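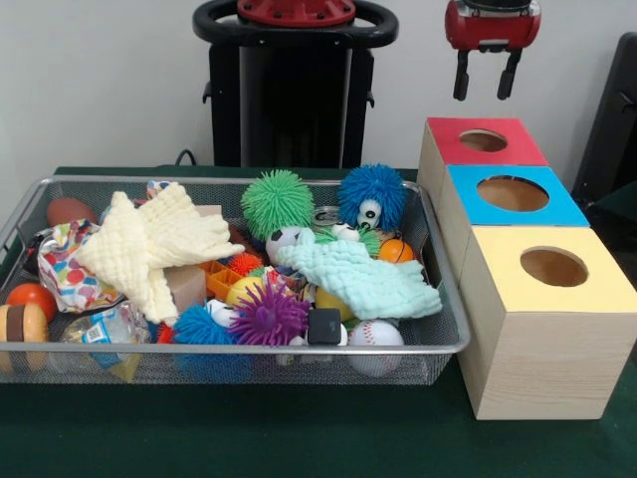 Livthorpe Parents' Board > Toys and Clutter

How do you sort a tray of small toys that refuses to be sorted?

Posted by Erick Muli

I have a wire-mesh tray that was meant to hold balls. It now holds balls, a toy hamburger, two crinkly cloths, a cardboard box, a can lid and a water bottle on its side. The baseball and the soccer ball I can account for. The spiky puffer balls seem to be breeding.

Every Saturday I tip the lot out, make sensible piles on the table, feel good about myself for 12 minutes, and then put it all back in the same tray, having nowhere else to put it. The only toys that behave are three wooden cubes with holes in them, which stay in a stack next to the tray looking superior.

I don't want to buy a wall of bins. My sister-in-law bought the Kamon shelving and now has a wall of bins and also a mess. Is there a system for people with one tray and limited character?

Karine McIntyre

Take out anything that isn't a toy first. The can lid goes in the recycling today, and run a finger along the edge before a kid does it for you. Bottle to the kitchen. You'll be surprised how much of a toy problem is a trash problem.

Then the cloths. They're what makes the tray look like a laundry accident, and everything small goes to live underneath them.

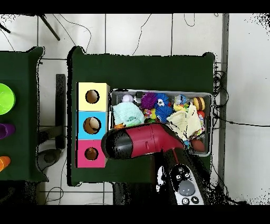

Fold them flat and line the bottom of the tray with them, so the little stuff sits on top and you can see it. Spiky things at one end, smooth balls at the other, leftovers in the middle. Don't get more specific than that. I once had a labeled system with a category called "food, pretend" and it lasted until lunch.

Leave the cubes where they are. If something in your house is already stacked, you don't touch it.

If the tray still won't hold everything, put half of it in a closet until September and swap. Mine greeted the old puffer balls like relatives back from sea.

okapi_dad

just get a bigger tray

Erick Muli

Lid is gone, cloths are folded, and the spiky end is much larger than the smooth end, so I've moved the border. The hamburger is in the middle for now. I looked at bigger trays and I know exactly what I'd do with one.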